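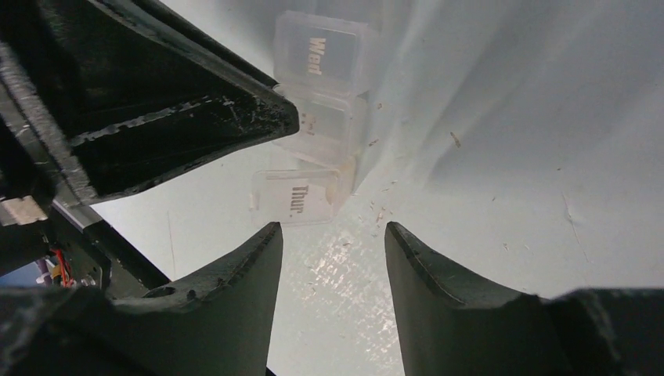

Small clear plastic things are the best practice objects I know for teaching an arm by example, and I wish I had started with them sooner! They cost next to nothing, they fit any gripper, and they show up every lazy habit you have as an operator. A pill organizer is my favorite of the lot. The day names are printed right on the lids, so when I say "go in at the Thur. end" everybody at the bench knows which end I mean, and the see-through walls force you to look at the wrist view properly before you close the fingers.

Here are the tips that have stuck with us at Lillby after one October of recording on the Pumon cell.

Decide on one sentence for the task and tape it up where the operator can read it. "Pick up the clear piece and hold it over the table" is plenty. If two people would act it out differently, write it again.

Move the start position a little every time. A thumb's width and a bit of a turn will do. We once recorded 115 runs from the very same spot, and the arm learned that spot beautifully and nothing else.

Go slower than feels natural near the object and at your normal pace everywhere else. Arash Mahmoudi taught me this one, and my examples got so much smoother (my shoulders thanked him too).

Keep your fumbles if you recovered from them. A missed grasp followed by a calm second try is worth having! Throw out the ones where you gave up, and mark them before you start the next run, while you still remember.

Watch for glare. Clear plastic on a shiny surface can nearly vanish, so check both wrist views as well as the wide one, and shift a lamp if you can't find the edges.

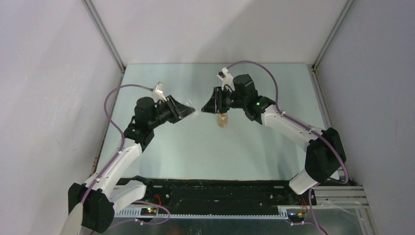 Two grippers nose to nose, with the clear piece in the left one.

Handoffs deserve a session to themselves. Bring the arms close, stop for a breath, then close the second gripper before you open the first. That little stop makes the clips far easier to trim later.

Name your folders by task first and operator second. We did it the other way at Donel and spent an entire afternoon sorting.

Take a break every 8 runs. Stretch, wipe the table, have some tea. A tired operator gives you tired examples, and up to 3,000 of them won't fix that.

Next up for us is lids, opening and closing, with the Yazdani fingertips. I can't wait to try them!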